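Jikurley Table Survey

Version 2
Last updated: 2026-02-11

A small dataset of furniture records from secondhand shops and repair workshops. Each record covers one table: its size, the material of its top, the finish, the condition, and the asking price where there was one. The records were collected so that people who repair and resell furniture could compare what they have with what others have priced and sold.

Contents

tables.csv: the main file, one row per table
shops.csv: one row per shop or workshop
terms.txt: the word list used for material, finish and condition
changes.txt: what changed between versions

There are 793 rows in tables.csv. The file is UTF-8, comma separated, with a header row. Text fields are quoted only when they contain a comma.

Columns in tables.csv

table_id: a short code, unique within the file. Codes from version 1 were kept. Codes of deleted rows are not used again.

shop_id: matches shop_id in shops.csv.

length_cm, width_cm, height_cm: measured with a tape and rounded to the nearest centimeter. For extending tables, this is the closed length. For round tables, length and width hold the same value.

top_material: solid, veneer, laminate, glass, stone, metal or unknown. See "Material" below.

wood_tone: light, medium, dark or painted. Blank for tops that are not wood.

finish: oil, wax, lacquer, paint, bare or unknown.

condition: a number from 1 to 5, where 5 is no visible wear at arm's length.

repair_noted: yes or no. A yes means the shop said the table had been repaired, or that the person recording it found a repair. It says nothing about how well the repair was done.

price: the asking price on the day of recording, in the shop's own currency. The currency is in shops.csv. Blank means no price was given. Zero means the table was offered free.

notes: free text. Spelling was left as typed.

How the records were made

Yabsira Moges and Kiros Beyene visited the shops and filled in a paper sheet for each table. Selamawit Lencho typed up the sheets and checked them against the word list. Where a sheet could not be read, the field was left blank.

A second person recorded 60 of the tables again without seeing the first sheet. Sizes agreed closely. Condition scores did not agree as well, mostly between 3 and 4. If you need condition for a model or a price guide, we suggest joining those two values into one.

Material

This is the column people ask about most. Telling a solid top from a veneered one was done by looking at the edges and the underside, and comparing the grain on the end with the grain on the face. A look at the face alone was never accepted. If the underside could not be reached, the value is unknown.

Wood species is not recorded. Version 1 had a species column, filled in from shop labels, and too many of the labels were guesses. It was removed. Wood tone took its place and is a plain judgment by eye, made in whatever light the shop had. Glare and colored lamps will shift it, so treat the line between light and medium as soft.

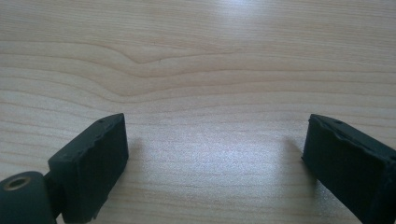

Light wood tone, with a wavy dip in the grain.

Grain pattern has no column of its own. It comes up now and then in the notes field, in whatever words the recorder chose, so a text search will find only part of what was seen.

Known problems

Tables from Basitz have no height values. The sheets used there were an early print that left out the box.

Procházka prices its tables and chairs as sets. The price column holds the price of the set, and the notes field says "set". Leave these rows out before working out averages.

Finish is the weakest column. Oil and wax are hard to tell apart on an old top, and the two recorders settled doubtful cases in different ways. Kiros wrote unknown. Yabsira wrote the more likely of the two.

In version 1, 3 rows had length and width swapped. They are fixed, and their codes are listed in changes.txt.

What the data should not be used for

The shops were chosen because they agreed to take part. They do not stand for the trade in any region, and the prices should not be quoted as market prices. Shops that sell mainly office furniture are missing altogether.

Please do not use the notes field to work out who sold a table to a shop. Names of sellers were taken out by hand, and if you find one that was missed, write to us so we can remove it.

Loading the files

Any spreadsheet program will open them. Set table_id to text when importing, or codes that start with a zero will lose it. The Tisomer import template reads version 1 only and will stop at the wood_tone column.

License and credit

Free to use and share with credit. Please cite as "Jikurley Table Survey, version 2" and link to the page you downloaded it from.

Maintainer: Rafferty Park
Recording: Yabsira Moges, Kiros Beyene
Data entry: Selamawit Lencho
Word list and checks: Fuad Degefa

Corrections are welcome at any time. Send the table_id, the column and the value you think is right. The next round of fixes goes out in May.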